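Choosing stories for a class anthology of science fiction and fantasy
Project report, second year, Publishing and Reading
Bindu Mathew and Manee Rattanakul
Handed in 10/14/20

1. What we set out to do

Our task was to put together a short anthology and write down how we picked the stories. We had 90 stories to read, all sent in by students at the Inumberg and Trunville sites. The finished book was to hold 14 of them. We called it Gitstead, after the town in the story that opens it.

2. How we read

Both of us read every story without the writer's name on it. We gave each one a yes, a no or a maybe, and wrote a line saying why. After the first round 40 stories were left. Most of the ones we dropped were first chapters of something longer – they stopped just as the plot began.

We disagreed most over fantasy. Manee marked down anything with a long history of kings at the start. Bindu was more patient with these, and two of them are in the book in shortened form.

3. The running order

We tried three orders. Grouping by type put all the space stories in one lump and made them feel alike. Going by length was worse. In the end we mixed the types and kept the two longest stories well apart, with a very short ghost story by Charoen Thepsuriya between them. 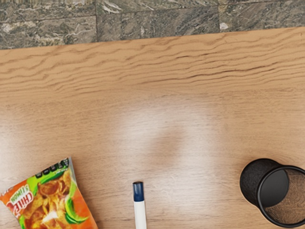
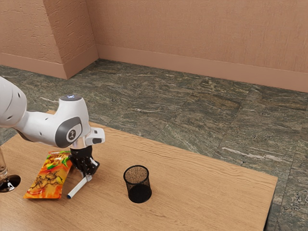
Wooden tabletop, with the white arm and black gripper in the second view. 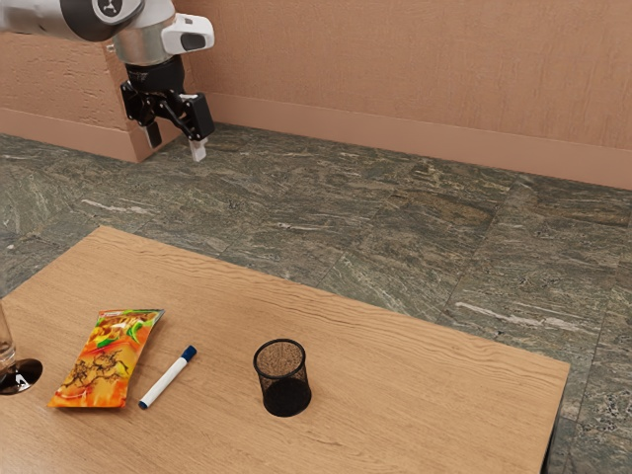
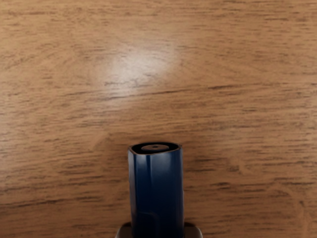 Frauke Meinecke read the full draft in our order and thought the middle was too gloomy. Three stories in a row end with a death, she wrote, and by the third she had stopped minding who it was. She also asked why the only funny story came last, where tired readers might miss it.

We moved the funny one, "Jaidee", up to fifth place and put a quieter story at the end. One of the three sad ones went nearer the front.

4. Editing

Adanech Tesfamariam checked our edits against the originals and found four places where we had changed the sense by cutting a line. All four were put back. Next time we would send edits to the writers earlier, as some replies only came after the pages were set.

5. Still to do

The introduction is too long and repeats parts of this report. The notes on the writers need one more check before printing in January.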